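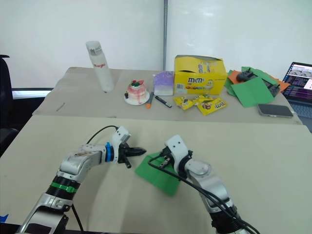

Snacks on the far table, work on the near one.

So I have been trying to learn Estonian for a year and a bit now, and last week I finally got through an entire phone call with my great-aunt Helju without switching to English. Eleven minutes! I know it was eleven because I stared at the timer on my phone the whole time like it was a bomb in a movie.

If you've been reading this blog since the sourdough days you know I pick things up and put them down again. Guitar, two winters. Running, one very expensive pair of shoes. My family had a quiet bet going on the Estonian, and I'm pleased to say my brother lost.

What got me started was a box of letters. When my grandmother moved out of the house in Kalldale she handed me a shoebox and said the letters were from her sister, Helju Ots, and that I could have them if I didn't lose them. There were 65 in there, most on that thin crackly airmail paper, and I couldn't read a word past "Kallis" at the top (dear, it means dear, I looked it up that same night). I typed one of them into a translator and got something about a cow being disappointed. I still don't know about the cow. I've been back to that letter maybe six times and I think it's a joke, but my Estonian isn't at the joke stage yet.

People always ask about the cases. Yes, there are fourteen. No, I didn't learn them from a chart, though I did print one and tape it inside a kitchen cabinet, where it has mostly taught my husband the word for "without." He now goes around asking for coffee "piimata," no milk, and I've had to ban it before 8 a.m.

What did work for me, after a lot of stuff that didn't, was being bored in the language. I listened to the same children's radio story every day on the bus until I could have acted it out. I wrote my grocery list in Estonian and then stood in the store not knowing what I'd meant by half of it. I also made flash cards, 400 of them, and I'd say I know most of those cold, except for the ones that are the same word with a slightly longer vowel. Those three lengths of vowel! My teacher, Edvin Holmgren (Swedish name, grew up in Tartu, extremely patient) says them one after the other and looks at me hopefully, and I hear the same sound three times. Then he says them again. We've spent whole lessons like this.
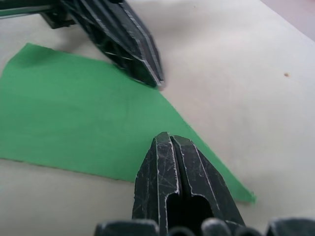
Green cloth, roheline riie.

Speaking of words I can't keep hold of, colors have been a whole thing. "Roheline" is green, fine, easy, I had that in the first week. But the minute the green thing has to be on something or made into something, the ending moves, and whatever is attached to it moves along too, and I'm back to pointing. Helju thinks this is very funny. On the phone she asked me what I was wearing, and I told her a green sweater, and there was this long pause, and then she said very kindly that I had told her I was inside a green frog. I'm still not sure how I got there.

The rest of the call was mostly weather and her knees. She told me about a neighbor's apple tree and I caught enough to say "oh no" in the right place (I hope it was the right place). She talks fast and drops her voice at the ends of things, just like my grandmother does, and hearing that in another language made me tear up a bit, so I asked about the weather again to cover it.

Next up is letter number nine. I've been doing them in order, one every couple of weeks, copying each out by hand first since her handwriting is half the battle. My friend Zubaida Rana, who learned Portuguese as an adult and never lets me forget it, told me to stop translating and just read them out loud a few times. I tried it with number eight, sitting on the back steps, and two lines I'd given up on suddenly made sense. One was a recipe for rye bread, with no amounts for anything.

If anyone out there has a rye starter that survived an April like this one, leave me a comment. And if you know an expression with a disappointed cow in it, please, please write to me.

Contact | © Notes from the Back Steps | Back to top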